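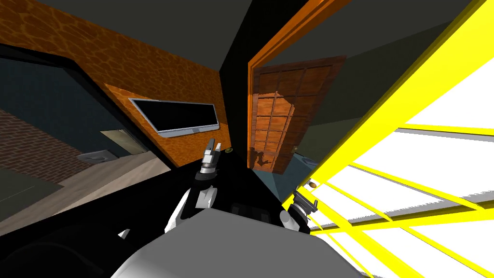
What stopped the door run in sim? A bad wrist limit. Config had the old value, arm hit it, controller kept pushing, watchdog tripped late.

Gudach door talk, notes. Hanitbridge, Tuesday, July 21, 2020

Slow down on this part!! Last time I rushed it.

- fault came up on run 7 of 15, same place both tries after
- log shows 2 limit warnings before the trip. we filtered warnings. dumb
- watchdog set to 4000 ms. way too long for anything near a door
- Cutby asked if the real arm woud do the same. Say yes, same controller, same file
- base tilt never checked against the limit table, thats the second bug
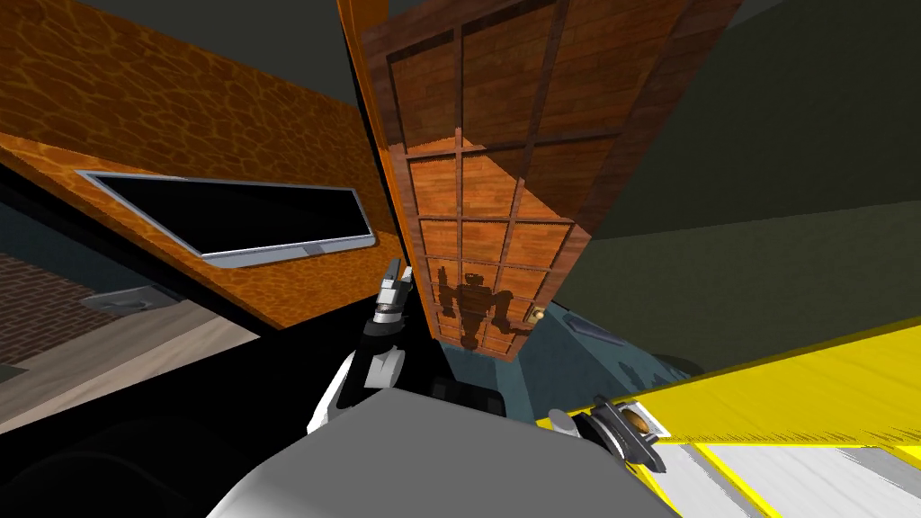
- Fix: limits now read from the Camacho file at startup, refuses to start if they dont match
- watchdog cut way down, number still being argued
- warnings go to the operator screen now
- no hardware runs till the sim set passes clean

Skip the torque plots if over 15 min. Questions, then hand back the clicker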